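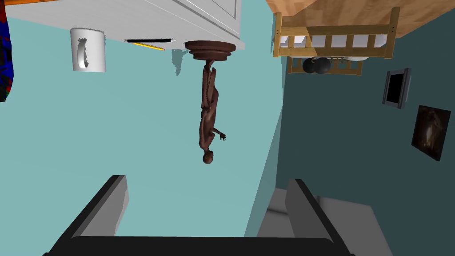

Desk with mug, pen, pencil and the carved figure on its round base. Render, upside down.

June, 7:40 am, gear room

Raft 3 still losing air on left tube. Topped off last night before lockup, soft again this morning. Soap and water along the seam by the second thwart, nothing. Tried the valve, tiny bubbles. So valve not seam. Took it apart, grit under the diaphragm. Cleaned, greased, back in. Leave it till after lunch and check before anyone loads it.

Rafts 1 and 5 fine. Raft 2 has a new scuff on the floor, not thru the coating. Watch it.

8:15

Throw bags. Restuffed all the ones from the Jembridge run, two had been packed wet and smelled like it. Ropes out on the line behind the shop. One has a flat spot a few feet from the bag end, core feels mushy. Cut it up for tie-downs. DO NOT put it back in a bag, I marked it with red tape both ends.

Need 200 ft more of the floating line. Ladard is out until the end of the month, Taşdemir has it but only by the full spool. Ask Selim if we can split a spool with the sailing side, they need new painters anyway.

10:30

PFDs. Float test in the tank, the older youth ones. Method same as before: weight clipped on, in for 10 min, note if the collar goes under. Most OK. The faded orange one sank lower than the rest, foam has gone stiff and it creaks when you bend it. Retired, cut the straps so it cant wander back to the rack. Second one borderline, put it in the maybe bin, want another pair of eyes on it.

Zippers on the Clusum vests sticking again. Wax helps for a day. Think its the silt. Rinse with the zipper OPEN please, I keep finding them hung up closed.

1:20 pm

Raft 3 holding. Left tube still firm, if anything a bit tighter from the sun so I bled some off. Calling it fixed, recheck tomorow before the morning trip.

Bike trailer: hitch pin bent. Straightened it in the vise but dont love it. New one on order, $5 and change, just buy two. Trailer odometer reads 343 miles since the bearings were done. Spin is smooth, slight tick on the right wheel, probably a spoke.

3:00

Selim Coşkun came by. Yes on splitting the spool, he wants the blue. Also wants the spare dry boxes back from the rafting shelf before the overnight goes out. Two latches are broken, told him. He has the parts in the boathouse drawer, will bring them.

Left to do
- second look at the borderline youth vest
- order line from Taşdemir, hitch pins x2
- true right trailer wheel
- bring throw ropes in off the line before dark
- patch kit in the van is down to one tube of glue and its half hard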